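Two-arm planner keeps treating a trash bag like a solid box. What are you all doing?

I've been stuck on this for a while now, so I'm throwing it out here. Our task is bin lining: black bag, white bucket, two arms with parallel grippers. The perception node (we call it Judard) segments the bag fine, then hands the planner one big convex hull. The planner sees bucket and bag overlapping, calls it a collision and gives up! In my last batch it threw 218 of those. I tried padding of 3 and 5 mm and it made no difference. There's also a second bag hanging on the wall right behind the bucket, and sometimes the two masks get merged into one giant blob.

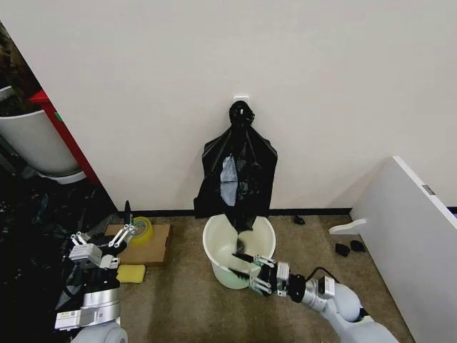
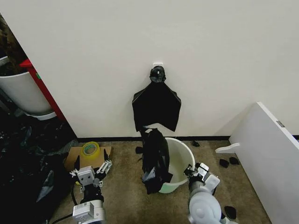
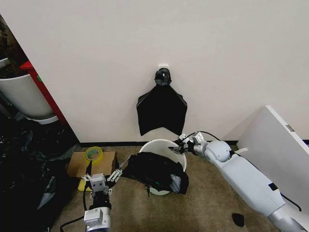
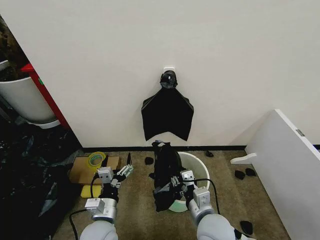
Bag on the hook, bucket under it, all four times.

Minoru Fujimoto
Controls software, Jevongate

I'd rather not turn off collision checking for the bucket altogether (tempting, I know). Is there a sane middle ground?

Answer 1
Take the bag out of the collision world completely and keep the bucket in. Then allow contact between the fingers and the rim only, and only during the last part of the approach. We do this in Flasano with a per-phase allowed contact list. The bag is thin plastic, it isn't going to hurt your arm. For the merged masks, split on depth before you split on color, black on black is hopeless otherwise.

Answer 2
just lower the planner timeout, worked for me

Answer 3
Agree with the first answer, but I'd add one thing: don't plan to a bag pose at all, because a crumpled bag doesn't really have one. Pick a grasp point on an edge, replan after every regrasp, and drop the old mask each time. I cap mine at 50 replans and then bail out. And do log which arm triggered the collision! Mine was the idle one the whole time.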